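Search this site
Enter keywords
Go

Politics and Government, Year 1
Handout 6: What a manifesto promise is worth
Module tutor: Mared Yorath

Read this before the seminar and bring the Grandomcombe leaflet with you. We will be marking it up.

Most textbooks tell you that parties keep the greater part of their promises. I would be careful with that. The figure depends almost wholly on who is counting and on what they agree to call a promise. "We will support our high streets" can be kept by a press release. "We will reopen the Fellen bus depot by November" can't.

The Grandomcombe council election is our case this week. The winning group, led by Danang Pillai, put out a manifesto with 81 numbered pledges. A year later the group's own review said that 90 per cent of them were "delivered or on track". Please underline "on track". It has no end date, and the review does not say how many pledges sit on each side of that "or".

Rasa Hunt went through the same list for her dissertation and sorted the pledges by whether an outsider could check them at all. Her test was simple:

- Does it name a thing that will be done?
- Does it say by when?
- Would two people who dislike each other agree on whether it had happened?

Very few got past the third question. You may think her test is too harsh, and Esmaeil Kermani does (his reply is in the reading pack). He argues that voters read a manifesto for its general direction and don't treat it as a shopping list. Perhaps. But then the group should not be giving itself marks out of a hundred for it.

Pledge 2 is worth a closer look. It promised "574 new affordable homes". The review counts homes with planning permission. The manifesto said "new homes", and most people on the doorstep would take that to mean something with a roof. Opponents, led by Nabila Wibisono, counted only homes with tenants in them. Neither side said so in its leaflets. You had to read the notes at the back.

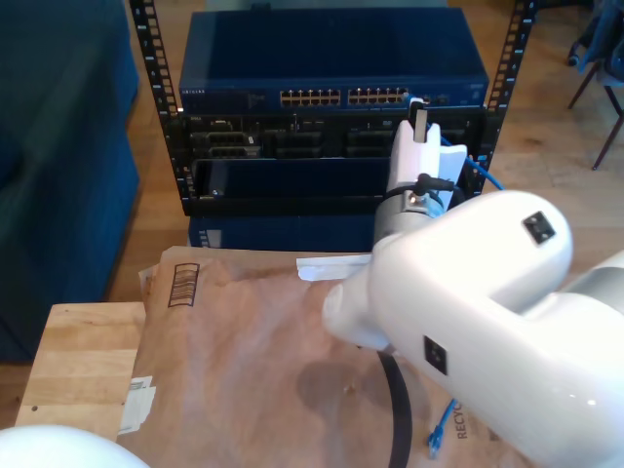
Be just as wary of the opposition's version. The "broken promises" list handed out in Samonte ward includes four pledges that were never in the manifesto. Two came from a hustings, one from a newspaper interview, and I can't find a source for the fourth. A spoken aside from a candidate may matter to voters, but it has to be counted separately.

For the seminar

Pick five pledges from the leaflet. For each, write one sentence saying what would count as breaking it. If you can't write that sentence, say so and move on to the next. Don't use the council's review as your only evidence, and don't use the Samonte list at all unless you have traced the claim back to where it was first made.

Essay titles go up after the reading week.

Contact the department office | Copyright, all rights reserved | Back to top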